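The Bowl

Moving day, or the day before it, depends who you ask. The van was booked for four. The lease on Sturkell Street ran out at midnight and I still hadn't found the bowl.

Dark red, thick rim. My aunt brought it back from Avska in a suitcase full of socks. Everything else I could lose.

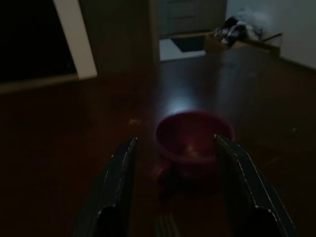
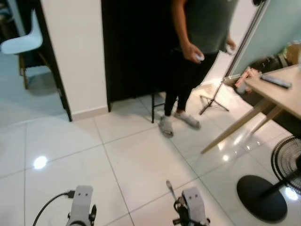

I'd packed the kitchen first, stupid, you never pack the kitchen first. Then no cups. Drank tap water out of a measuring jug and wrote PLATES on a box that had no plates in it.

My brother rang. Was the bowl in the box marked PLATES. No. Was I sure. No.

- Did you look on the floor, he said.

Who puts a bowl on the floor. But we used to, didn't we, the two of us, lying on our stomachs with cherries, spitting the stones in from further and further back. He held the record and he never let it go. I didn't say any of that. I said I'd look.

Bedroom, nothing. Hall, nothing, only the mark where the coat stand had been and a receipt from Desano, 200 for a lamp that buzzed. Kept the receipt. Don't know why. Into the coat pocket with the keys and the tape and the other tape.

Half past three. The Xie's downstairs had their radio going, some ball game, and every time somebody scored the old man thumped the ceiling, my floor, with a broom. Two years of that. I'd complained once, in writing. Now I stood there waiting for the next one.

Thump.

And a small sound after it, off to the left. A ring, like a glass put down too hard.

It was behind the door. On the floorboards, right where I'd set it so I wouldnt forget it, the night before, very late, very pleased with myself. I got down on my knees. Then on my stomach, coat and all, dust everywhere - and looked at it along the boards, the way you do when you're six.

No cherries. There was a cough drop in my pocket under the receipt.

I backed up as far as the wall. Missed. Crawled over, got it, backed up again.

The van was honking. I had 600 dollars riding on that van and the driver charged by the minute.

One more, I yelled at the window. Just one more, hold on!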